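Teleop sessions at Drekent — FAQ for new operators
January 2, 2018
By Chiharu Ogura

Same questions keep landing in my inbox so I'm putting the answers in one place. Skim it before your first shift. Ask Mingxuan if something here is wrong, he runs the booth schedule.

Do I need robot experience?

No. Need steady hands and some patience. Most people are usable after 90 minutes of practice. If you play a lot of games you'll be fast and also sloppy, so slow down.

What counts as a demo?

One task, start to finish, one operator. You press the pedal, do the task, press the pedal again. Anything outside the two presses gets thrown away. Forgot the first press? Then it never happened, do it again.

How many do you need?

3,000 for the Plollalano set. We are at 300 good ones. Yes I know.

Leader arms or moving the robot by hand?

Both exist. For single arm stuff we still sometimes grab the arm and walk it through the motion — fine for reaching and pushing, bad for anything with cloth, your own hands get in the shot. Two arm tasks are all done remotely with the leader arms. You move the small ones, the real ones follow.

Why does it lag?

Usually doesn't. If it does, you've got something else open on the laptop. Close it. Still laggy, stop and write it in the log, don't push through. A laggy demo teaches the thing to wait around for no reason.

What are the tasks this month?

Cloths and desk clutter, mostly. Fold, put in basket, take out of basket, that kind of thing. The task card at the station tells you which one and what the end state should be. Read the whole card, not just the title.
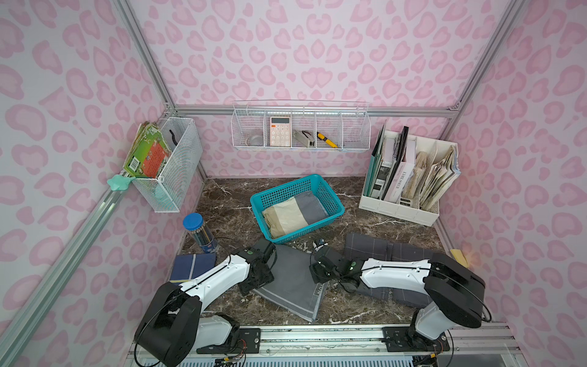
Watch the wrists when you work both arms close together. The grippers can bump and the joints will fault before you notice anything. Rule I use: one hand moves, the other one holds or waits. Once you're comfortable you can overlap them a bit.

What do I do with the other stuff in the booth?

Leave it be unless the card names it. Stationery, books, the shelf things, all of it is clutter on purpose. The layout gets changed between blocks and that's Mingxuan's job, not yours. If you knock something over mid demo, mark it failed and put the thing back where it was.

Do cloths have to be neat at the start?

No! Please don't tidy them. Bunched, rolled, half folded, all good. If every demo starts from a perfect square the policy falls apart the first time it sees a wrinkle. Drop it, let it land, go.

I grabbed it wrong and then fixed it. Keep or toss?

Keep, if the fix was quick and you ended in the right state. Recoveries are useful. Three or four misses in a row — toss. Dropped it somewhere the arm can't reach, toss.

Can I fix a cloth with my hand in the middle?

No. Hands out of the booth while the pedal is on. Safety first of all, and also it ruins the recording.

How long is a shift?

9 blocks with a break after each. Take the breaks. Your demos get visibly worse when you skip them and I'm the one who has to review them.

The arm stopped and won't move.

Let go of the leaders. Hit the stop button. Wait for the arms to be supported before you clear the fault, they can sag. Then reset from the Vultley panel, not from the laptop. If it faults again right away call one of us.

What is the Du folder?

Old recordings from the previous rig, differnt arms. Don't save into it. Don't delete from it either.

Who checks my work?

Me, most days. You get notes back next shift. Short notes are not angry notes, I'm just typing fast.

Can I bring coffee?

Outside the booth with teh lid on.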